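UTGATE MAKERS AND DECORATORS GROUP
Minutes of the September meeting
Back room, Odera Hall, 7.30pm start (nearer quarter to, projector wouldn't talk to the laptop)

Present: 15 members, 2 apologies.

1. Last minutes
Agreed. One correction – the wreath frames were 14 inch, not 14 cm. Signed.

2. Matters arising
Glue guns. Three came back from the summer fair, one still missing. If it's in your car boot please look.
Hall key. New one cut, works if you lift the door a bit.
Spray snow. Hall has asked us not to use it indoors again after last year and the curtains. Agreed.

3. Money
Balance £1,817 after the summer fair and the fabric order. Subs still to come from a few people. Fair stall took £478, best so far, mostly the bunting and the jam jar lanterns. Cushion covers did not sell, will try again at a lower price or cut them up for patchwork.
Asked whether we should keep so much in the account. General feeling yes until the winter window is paid for, then look again in the new year.

4. Winter window
Main item, went on a while.
Wisance have said we can have both their front windows on the high street from end of November until Twelfth Night. No charge, but we clear up after ourselves and nothing stuck to the glass with anything stronger than tack.
Themes put forward: forest at night, paper village, kitchen on Christmas Eve, all white. Vote taken. Paper village won, kitchen a close second. Those who wanted the kitchen asked if the second window could be different. Long discussion. Agreed one theme across both, but one of the houses can be open at the front with a little kitchen inside, table laid, tiny puddings etc.
Houses to be made from card and old book pages. Height up to knee for the back row, smaller at the front. Please no glitter on the houses, it gets everywhere and Wisance sell coats.
Lights: battery only. Warm white. We had two kinds last year and it looked like a mistake. Everyone to use the same sort, group will buy them together.
Sky: navy sheet or painted paper? Sheet creases, paper sags. Somebody to try a bit of each and bring to next meeting. Two offers, both accepted.
Trees between the houses – bare twigs in pots of plaster, painted white. Start collecting twigs now while it's dry.

5. Advent workshop
Akby Garden Centre have offered the cafe for an evening. They want to know numbers by the end of October. Suggested we do table centres again becuase they went well, plus something without candles for people with small children. Dried orange slices in the oven beforehand, low heat, needs most of a day. Four members will do a batch each.
Price per head not settled. Last year's felt too cheap once the ribbon was paid for. Bring ideas.
Tea and a mince pie included. Akby doing the pies.

6. Storage 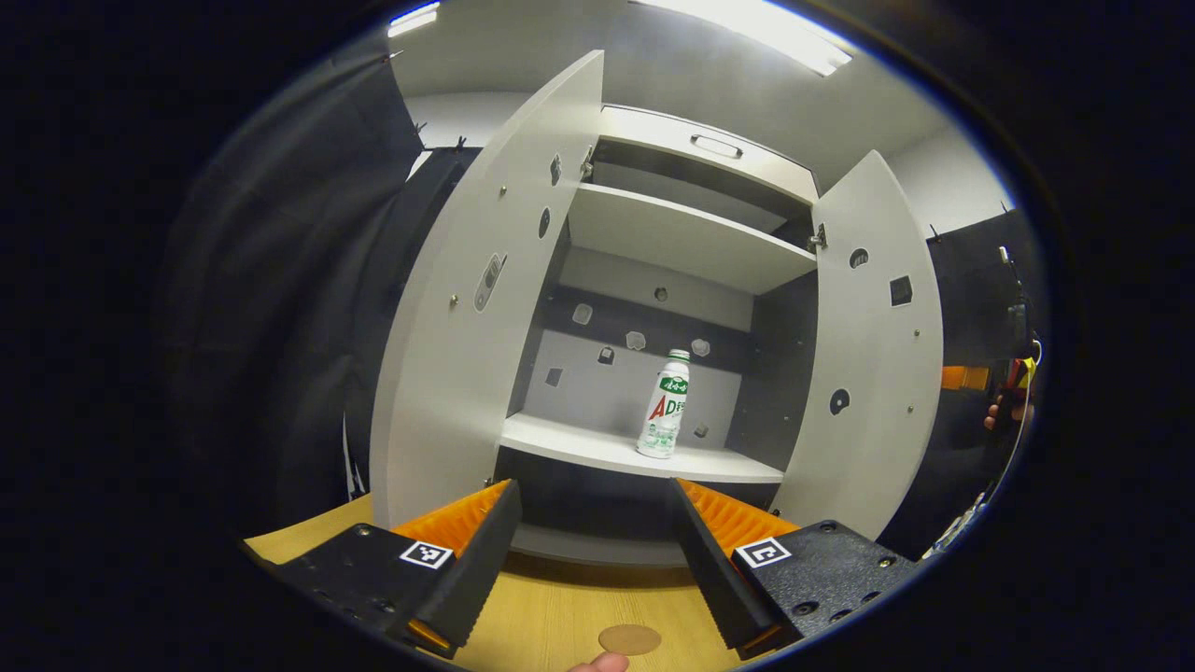

Minutes secretary

Discussed at length where the Christmas boxes go. At the moment they are in three garages and a loft, and no one could say which one has the big stars. Agreed: all boxes to come to the October meeting, get opened, sorted, broken stuff thrown out. Then labelled on the end as well as the lid so they can be read when stacked. Colour of label by season, red for Christmas, yellow for spring, blue for everything else.
Baubles to go in egg trays. Fairy lights wound on card, one set per card, tested before they go away. Not after.
Ribbon under a metre long goes in the scrap bag for the childrens table.

7. Spring
Too early really but the library has asked for something on the stairs for Easter. Paper birds suggested. Carried over.

8. Any other business
Can the tea money go up to 50p. Yes.
Someone has a roll of green felt going spare, see them after. Wide, very long, heavy, you will need a car.
Request for quieter music while we work. Mixed views! Left as is for now.
Scissors with the orange handles are for FABRIC ONLY.

Next meeting in October, same room, same time. Bring boxes, twigs if you have them, sky samples, and a price for the workshop.

Meeting closed 9.20pm, chairs stacked.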